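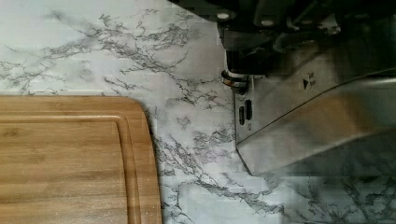

Oltik kitchen chores project
Progress report to the Zariņš fund, second reporting period
Prepared by Merike Rebane, 2022-05-26

The grant pays for one question: can a single arm do the small jobs of a home kitchen well enough that a person would leave it to get on with them? We are working on toast first, then the cutting board, then dishes. This report covers toast.

Since January we have logged 1192 attempts at the toast task. Of these, 585 ended with the slice where it was supposed to be and no help from the operator. That is a little under half, and it is short of what we said we would reach by now.

Most of the failures are of one kind. The fingers close on the slice slightly off center, the slice turns as it is lifted, and it then catches on the rim of the slot. Remzi Güneş rewrote the approach so that the arm stops over the counter and takes a second look before it goes down. Runs are slower with the stop in. Fewer of them end with a slice on the counter, and we are keeping it.

Shiny surfaces are the other problem. Brushed steel gives back a picture of whatever is near it, and the depth estimate suffers. We tried matte tape on the metal parts and dropped the idea, as people do not tape their appliances at home. 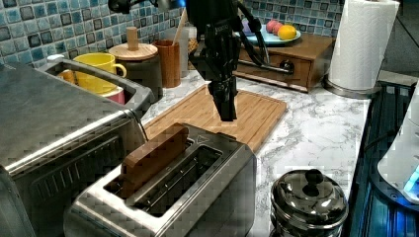
Deividas Bite thinks we are measuring the wrong thing. In his view a household would put up with a slow arm but would not put up with having to reset it, so the number to report is how often a person has to step in. We agree in part and will log operator interventions separately in the next period.

Work on the cutting board has started. The arm can find the board when it lies at an angle, and can reach over it without touching. It cannot yet pick up anything flat from it reliably. Edvin Fjeld is testing 3 sets of fingertips from Troltora -- the softest pair grips best but wears quickly.

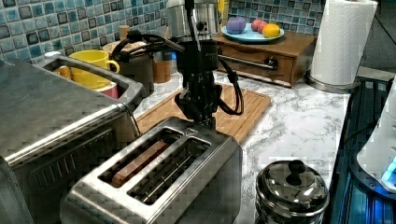
Could a family use this today?
Not without someone standing by. The arm can manage one known chore on a counter it has been set up for, and it needs supervision for all of it.

Spending is within budget. The fingertips cost more than planned and the difference came out of travel. The spare wrist joint ordered through Sostov has not arrived, so a breakdown now would stop work.

Next period:
Repeat the toast task with the slot positions changed between runs
Log every operator intervention
Choose fingertips and order 2 spare sets
Begin dishes, starting with cups

We ask for your agreement to move the dishes milestone back by one reporting period. The total amount of the grant would not change.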